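Quiénes somos

Club Canus, fútbol americano base y flag. Campo de Billport, detrás del polideportivo. Empezamos con 9 chavales y un balón prestado, hoy somos 60 fichas entre cadete, júnior y sénior mixto.

Entrenadora jefa: Adesuwa Afolabi, ex corredora, lleva ataque y equipos especiales. Defensa: Nwachukwu, que tambien conduce la furgo.

Entrenos martes y jueves. Sábado partido, si hay arbitros. La temporada pasada perdimos la semifinal contra Skavar por 2 puntos, patada fallada, seguimos dándole vueltas.

Cuota: se paga en 2 plazos, el segundo en marzo. Casco y hombreras los pone el club, el protector bucal no.

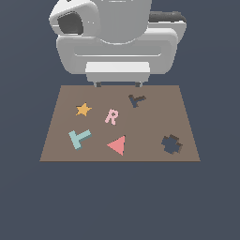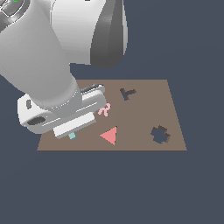
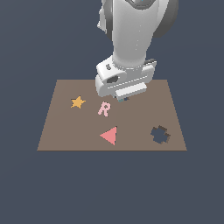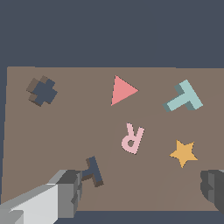 Para probar: venir con botas de tacos y agua, la primera semana es gratis. Menores con autorización firmada, sin papel no se entra al campo. Buscamos receptores y alguien que sepa patear, urgente. Tambien gente para la mesa los días de partido, se da bocadillo.

Contacto en el campo, preguntar por Adesuwa antes del calentamiento.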